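Jollport Community Help > Home and Property > Kitchens

Stain and dull ring on a marble island before the end of a lease

Posted by Hằng Từ
15th September

I would be grateful for advice from members who have experience with natural stone countertops in rental housing. I rent a unit in a building managed by Emolton. The kitchen has an island with a white marble top, polished, with gray veining. My lease ends in 11 weeks and I wish to return the kitchen in acceptable condition.

There are two marks on the surface. The first is a yellowish stain near the sink side, which I believe was caused by cooking oil left under a bottle. The second is a dull ring the size of a drinking glass. The ring has no color of its own and can be seen only when light falls across the stone from the window. I have cleaned both places with dish soap and warm water on several occasions and there has been no change.

The deposit on the unit is $795. The lease states that the tenant is responsible for "damage to fixtures beyond ordinary wear," but it does not mention stone or countertops by name. The move-in checklist has one line for the kitchen, and it was marked "good" by both parties. I do not have close photographs from that time.

My questions are as follows. Can either mark be removed by the tenant without special equipment? Should I inform the management office now, or wait until the final inspection? Is a dull mark of this kind normally regarded as wear or as damage?

I have read conflicting advice on baking soda and on vinegar and have not used either one.

Follow this thread | 7 members found this useful

Tươi Quan
Member, Kitchens and Property sections

The two marks described are different in nature and should be treated separately.

The yellowish area is most likely an absorbed stain. Marble is porous, and oil that remains on an unsealed or poorly sealed surface will pass into the stone. Soap cleans the top of the stone only. The usual remedy is a poultice, meaning an absorbent paste that draws the oil out as it dries.

The dull ring is most likely an etch. Marble is largely calcium carbonate, and acids such as lemon juice, wine, vinegar, tomato and many soft drinks react with it. The reaction removes the polish from a thin layer of the surface. An etch cannot be cleaned away, as there is nothing on the stone to clean. It must be repolished.

Under no circumstances should vinegar be applied. It will produce a second etch, larger than the first.
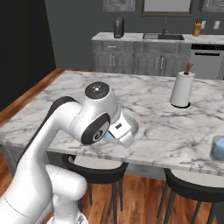
White marble with gray veining on a kitchen island.

On stone of this color an oil stain shows clearly, while an etch may go unseen until the light is low and from the side. Before any work is begun, it is advisable to look across the entire top with a flashlight held near the surface and the room lights off. Marks that were not noticed before are often found in this way, and it is better to learn of them ahead of the inspection.

For the oil stain, the procedure I have followed is given below.

Wipe the area with plain water and let it dry fully.
Mix baking soda with a little water until it has the thickness of peanut butter.
Spread the paste over the stain to a depth of a quarter inch, going slightly past the edges.
Cover with plastic wrap and tape the sides down with painter's tape. Make a few small holes in the wrap.
Leave for 24 hours, then remove the wrap and let the paste dry completely.
Lift the paste off with a plastic scraper and rinse with water. Dry with a soft cloth.

Test the paste in a spot that is out of view first. One treatment may lighten the stain without removing it, and the process can be repeated. My own stain, which was older than yours appears to be, required three treatments over the course of a month. Do not scrub with the dry powder at any stage – it is mildly abrasive and may affect the polish.

For the ring, polishing powders for marble are sold at most stone suppliers and are used with a damp cloth. They can give a fair result on a small, light etch on polished stone. They should not be used on a honed (matte) surface, where they may leave a shiny patch. If a fingernail catches on the edge of the ring, the etch is too deep for powder and a professional should be called.

Once the work is complete, the top should be tested for sealing. Place a few drops of water on the stone and wait fifteen minutes. If the stone under the drops has darkened, the seal is weak. Resealing will slow absorption but will not prevent etching, a point on which product labels are not always clear.

Marked as useful by the original poster

Adska
Member

I agree with the above on vinegar. I would add some remarks on the lease, as that part was not addressed.

Please write to the management office before you attempt any repair. Some leases forbid tenants from altering or refinishing surfaces, and polishing could be viewed in that way. A brief message is sufficient. State the date, the location of each mark, and what you propose to do, and ask for a reply in writing. Keep a copy.

Whether an etch counts as wear depends on the state and, in practice, on the person carrying out the inspection. I have seen it decided both ways. The age of the countertop and the length of the tenancy are generally taken into account, and a tenant may ask for an itemized statement of any amount withheld.

In my own case the office allowed me to hire a stone company, Trình, which charged $275 for one visit to hone and repolish a section near the stove. That was two years ago and the price may have changed. The office accepted the receipt and returned the deposit in full. I cannot say whether Emolton would do the same.

Take photographs of the top both before and after, with side light if possible.

Hằng Từ
Original poster

Thank you both. I have written to the office and will leave the ring alone until I receive an answer. The paste has been tested on the underside of the overhang with no visible effect – I intend to treat the oil stain next, provided that the office has no objection.

Could Tươi Quan please confirm whether the painter's tape may be placed directly on the stone?

Tươi Quan
Member, Kitchens and Property sections

Yes, it may be placed directly on polished marble. Remove it slowly, and wipe away any residue with water and a small amount of dish soap.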